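Handout 4: Looking after the hand-held gripper pair
Elcombe workshop course, notes by Chanida Boonchu

These are my own notes, tidied up a bit for those of you who missed the session (and for those who were there but couldn't hear me over the compressor – sorry!). Last time we did the bench arm. Now we're on the hand-held pair, the two grippers with the marker cubes on top that we take out to record handling work. The arm at Rungrueang learns from those recordings, so if the pair is sloppy, the arm will be sloppy too. I learned that one the slow way.

Before you leave the bench

Get both grippers out of the case and open and close each one 12 times with nothing in it. I want you to feel the trigger more than look at it. It should come back by itself every time. If it sticks halfway, blow out the slide, wipe it with a dry cloth and try again. No oil, please! Oil picks up grit, and then you have grinding paste in there.

Next, the cubes. Each cube sits on top of its handle on a small mount, and the whole position estimate hangs on that cube staying put. Hold the handle in one hand and try to twist the cube with the other. Any play at all and you tighten the mount, then redo the calibration for that side. Just that side is fine, you don't need to do both.

Look at the printed faces too. A scratch across a black square is usually okay, a corner peeling up isn't. Spare faces are in the flat box marked Cusex, and Surachet Suksawat has the key to that cupboard. Put them on with clean hands, press from the middle outward, and check that you haven't put one on sideways. I have done this. The software then thinks your hand has turned over, and you spend a whole afternoon blaming the software.

Power and cables

Charge to at least 70 percent before going out. The green light tells you a unit has power and that's all it tells you, so still check the log screen to see that both sides are sending. Run the cables down the outside of your body, away from your knees, and leave enough slack to reach down to the floor without pulling. A tight cable tugs the handle a few degrees every time you stretch, and it shows up in the data as a funny little twitch.

Working low down

Most of the trouble comes with low work, where you have to reach in under something. At the Drunudby showroom we were doing the bathtubs, and you end up bent right over with the gripper ends in the dark gap below the rim. Keep your feet back, let your arms go straight down, and try to keep both cubes out in the light with their faces toward the head camera. Tip your wrists too far and the rim starts to cover them. Go slowly on the way in. The rim is hard, the cubes are not, and a knocked cube means you're back to the twist test before the next take.

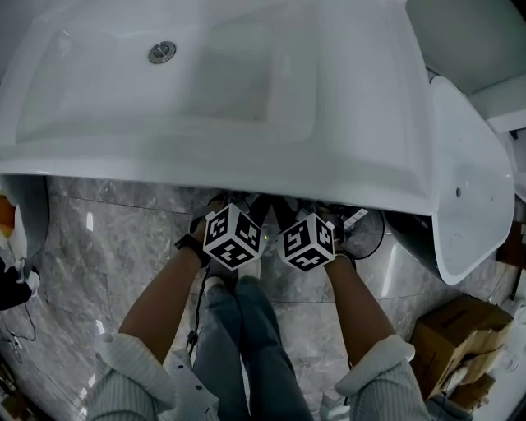
When a side drops out

Don't restart everything. Start with the connector on the side that dropped: unplug it, look for bent pins, push it back until it clicks. If that brings it back, do a short test take and carry on. If it doesn't, swap the cable for the spare. Only then do you touch the unit itself, and please write down what you did, with the take number. We had a bad run in September that ended at take 1313 and I still can't tell which cable was on which side.

Homework

Strip one gripper down as far as the slide, clean it, put it back together and do the open and close check again. Bring me your calibration printout from before and after. If the two don't match, bring them anyway, we'll go through them at the start of the next session.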